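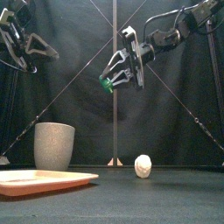 Clakadard Pet Supply is looking for dog and cat households to join our spring feeding panel, and if you have an animal at home who eats with gusto, or one who sniffs dinner and walks off, we would love to hear from you. We have been selling food from the same corner shop for years now, and so much of what we know came from customers leaning on the counter telling us what went down well and what ended up under the couch. The panel is our way of doing that a bit more carefully. You don't need special equipment or a fancy kitchen scale. A shallow tray and a plain gray cup like the ones on the dark tabletop at the top of this page are the sort of thing we have in mind, and whatever you already use for scooping at home will do just as well.

We are looking for 40 households, and the panel runs for 30 days beginning in March. During that time your pet will eat one of two recipes from Zivon, a small-batch line we are thinking of bringing into the store. Both are complete adult foods, one with turkey and one with whitefish, and you'll be told which one you have and given the full ingredient list before you agree to anything. The food is free, of course, and we will send you home with enough to get through the whole month, plus a little extra for the big eaters.

What we ask in return is a short diary. Once a day, jot down how much you put out, how much was left, and anything you noticed, such as itching, an upset stomach, a shinier coat or a sudden interest in the cupboard door. A couple of lines is plenty. The first 7 days are for switching over slowly from your current food, and we'll give you a chart for that so there is no guessing.

Who can join:

Healthy adult dogs and cats between one and nine years old
Pets who live with you full time and eat at home
One animal per household, please, even if the others complain
People who can stop by the shop on Ramasamy Street twice, once to pick up and once to chat

We can't take puppies, kittens, pregnant animals, or any pet on a prescription diet or being treated for a heart, kidney or stomach condition. If you aren't sure, please ask your vet first. You are free to stop at any point, and we would much prefer that you stop than push through with a food that isn't agreeing with your animal.

Everyone who turns in a diary gets a $90 store credit, good on anything we carry, grooming included. A diary that says "he hated it" counts exactly the same as a glowing one.

To sign up, come in and ask for Maksym Savchuk, who is running the panel and will happily talk about your dog for as long as you like, or pick up a form from the basket by the register. Tell us your pet's name, age, weight and current food, and the best time to call you. The pickup evening is a Friday, from 5 to 8 p.m., and leashed dogs are welcome to come along.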